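Portela Kitchen Bench (student project release)

Portela is the simulated cooking bench built by the robotics club at Sterngate for its manipulation course project. This release holds the episodes, the scene files, and the scripts used for grading. Last updated 3rd January.

Contents

episodes/ 2240 recorded runs, one folder per run
scenes/ table, stove, pan and container assets, plus room files
scripts/ replay, split and scoring tools
splits.json train, validation and held-out lists

The train list has 1478 runs, validation has 136, and the held-out list has 626. Lists were drawn by scene seed, so no seed appears in two lists.

Scene layout

One arm, fixed to a green mounting board on the left of a wooden table. The stove stands near the middle. A small round container and a black open-topped holder are on the right. Object poses are stored in scene.json in the robot base frame, in meters. Two rendered views:
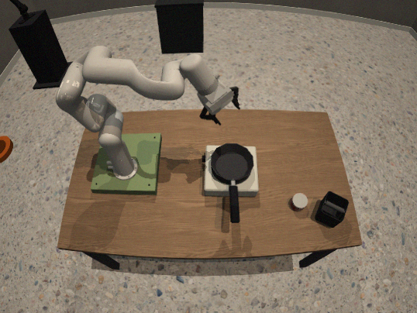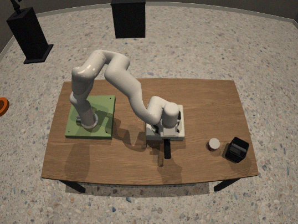
Episode format

Each folder contains states.npz (joint positions, joint velocities, gripper opening), actions.npz, scene.json and one video per camera. Actions are joint targets. Gripper opening is normalized, 0 closed and 1 open. Time stamps are simulation time.

Running a replay

Install the Daditora package from the club server first. Then:

python scripts/replay.py --episode 3921
python scripts/score.py --list heldout

Episode numbers are not continuous. Runs that failed the format check were dropped and the remaining folders kept their original numbers.

Known issues

Velocities in the first step of each run are zero and should be ignored.
Files recorded before August use the old key name grip_pos. The loader accepts both.
Replay on a different physics step size will drift from the stored states.

License

Coursework and research use. Credit the Sterngate robotics club.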